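Rinimska Yard: the big room, autumn tidy

Posted Wednesday, October 2, 2019 in Gallery
Back to all albums | Kitchen and stairs | The yard

Hello again! Quite a few of you asked for an update on the big room after my grumbling in the last album, so I've finally sat down with a pot of tea and put this page together. For anyone new, this is the shared workroom at Rinimska Yard, ground floor, through the blue door and mind the step. We've had the place since April and until last month we'd never once had a proper go at it. Things came in, things got put down, and there they stayed.

I've gone round it bit by bit, starting at the door and ending up at the ceiling (my favourite part, as you'll see), with a few words for each. Scroll away.

By the door

Coats used to live on the back of whichever chair was closest. Ornella Sala has put up a row of hooks, at two heights so that her youngest can reach, and there's a tray for wet boots underneath. The tray leaked on its first day and has since been swapped for another tray. I'm very fond of the hooks. I keep hanging things on them that don't need hanging.

The long bench

Sanded, oiled, and sanded again when I decided I didn't like the oil. It took the whole of one weekend and two sets of sandpaper. The burn mark at the left-hand end was there when we moved in and I couldn't get rid of it without taking off half the wood, so it stays. The vice has moved to the far end, where people can actually walk round it without catching a hip. My hip says thank you.

The drawers

We've got 25 of them, in an old grey cabinet that Wycliffe Mwakalinga bought at the Mokgethi clearance, and they all stick except the one with the string in it. Candle wax on the runners has helped a bit. Labels are handwritten for now, and yes, I know one of them says "misc" and so does the one beside it. We had a long talk about screws: by length or by head? Length won. I voted for head.

Shelves along the back wall

These came from Kondmont, flat-packed, in more cardboard than I've ever seen in one place. The instructions were only pictures and one of the pictures was wrong (the brackets go the other way up, if you're about to buy the same ones!). Paint and glue on the bottom shelf, where a drip won't matter so much. Reference books in the middle. The top shelf is for boxes we're not ready to have opinions about.

The floor

Swept, mopped, mopped again, then scrubbed on hands and knees with a brush in the corner where somebody once spilt varnish. Kaisu Nurmi put on the radio and we got through three hours of it without really noticing. It's painted concrete and it'll never look smart, but you can drop a washer on it now and have some hope of finding it.

Looking up

I said the ceiling was my favourite. I'd never given it a second glance until I was flat on my back under the bench hunting for a pencil, and there was this whole other half of the room going on over my head. Most of what we argued about this month was up there too: what could be moved, what could be dusted, and who was happy on the tall ladder (not me, not ever).

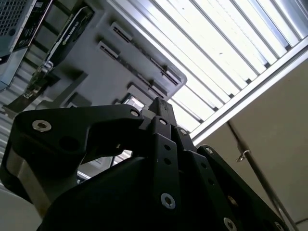 The view up towards the ceiling, with the equipment mounted overhead.

We agreed in the end to leave everything that's fixed up there exactly where it is and only clean what we could get at safely. Wycliffe did the ladder work with a soft brush and a damp cloth, I held the bottom and sneezed. If you're doing yours, start at the top and leave the benches until last. We did it the wrong way round, so the long bench got a second wipe down that afternoon and I wasn't very gracious about it.

The window sills

Kaisu's department. She washed the glass inside and out with vinegar and newspaper, like my gran used to, and evicted a great many spiders into the yard. I'd got so used to the gloom that I'd been putting the desk lamp on at lunchtime. The geranium has moved to the middle sill and seems happier, or at least it has stopped dropping leaves on my sandwiches.

The tea corner

Not strictly part of the tidy, but once you start you can't stop, can you? The kettle has a shelf of its own, the mugs have been thinned out (if yours had a chip in it, it's gone, sorry) and there's a biscuit tin with a lid that fits. Milk still goes in the little fridge in the passage. Please write your name on it. Please also write the date on it.

What went

Two carloads to the tip and one to the Ureck swap shop, where they were delighted with the picture frames and rather less so with the carpet tiles. Cornel Munteanu took the old fan heater home to see if he can mend it. If anyone is missing a green toolbox with a broken catch, it's in my hallway and I'd like my hallway back.

What's left to do

The cupboard under the stairs. I opened it, looked in and shut it again. There's also a bit of skirting to go back on behind the cabinet, and the door still needs planing along the bottom before the wet weather swells it. We'll probably pick a Saturday next month, so shout if you fancy lending a hand. There will be soup.

Comments (3)

Ximena Esquivel
Ooh, it's come on so much! I'm with you on sorting screws by head, for what it's worth. And is the green toolbox the one with a strip of tape on the handle? If so it's mine, and I'm sorry about your hallway.

Cornel Munteanu
Fan heater is in pieces on my kitchen table. No promises. What oil did you end up using on the bench?

Reply from the author
Ximena, yes, tape and all, come and get it! Cornel, it was just boiled linseed the second time, put on thin with an old T-shirt and left overnight between coats. I've got half a tin left if you want it, it's on the bottom shelf next to the wood glue.

Next album: Kitchen and stairs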